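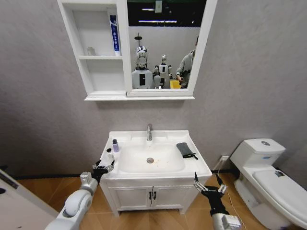
*Bathroom bay, robot's own head view, both grippers in the shot. Mirror cabinet above the vanity.*

**List:** home-tasks-data
**Date:** November 9, 2020
**Subject:** Re: Bathroom set, call it done?

> We now have 116 takes of the vanity job from the Trotulico bay, counting both the bottles and the cloth. Playback looks smooth. I'd like to freeze the set, train over the break and show Wimgate something in January. Any objections before I lock the folder?

Yes, a few.

I went through 60 of the 116 last night. They are smooth, I'll give you that. They are also the same take over and over. Bottles on the left of the counter, cloth over the right rim of the basin, robot parked square to the sink. If the policy learns "reach left, close hand" we will all clap, and then somebody will put the bottles by the faucet and we'll be back here writing to each other.

My bigger worry is the mirror. Look at the still at the top. There's a humanoid in the glass, a second one behind it, and a person in a gray hooded top at the right edge. All of that goes into training with no label of any kind. I'm told the model will "learn to ignore it." Maybe. It could just as well learn that a person standing over on that side means the grasp is about to start. The Pawlak kitchen set had this kind of trouble with the oven door and we spent weeks blaming the gripper.

Then the shelf. The tall blue and white toothpaste package stands on the board in the open part of the cabinet, with a small see-through container further left. Great objects, narrow and awkward, and out of my 60 takes exactly 7 touch either one. The lower compartment is empty in this still and I found no take that puts anything in it. So what do we plan to tell Wimgate when they ask about shelves?

What I'd want before a freeze:

- 9 starting layouts at minimum, written down ahead of time and not made up at the sink
- takes with the mirror covered, and takes with it bare, tagged so we can split them
- failed grasps kept in - I can't find a single one, and I don't believe there weren't any
- the cloth dropped flat, bunched up, and down in the basin

I know the last one is slow. Clustwood skipped it on their laundry set and their numbers looked wonderful until you read which cloth they tested on.

Train on the 116 if you want a baseline, I won't stand in the way of that. But please don't call the folder "final." And could whoever has the operator notes post them? The link in the old thread is dead for me.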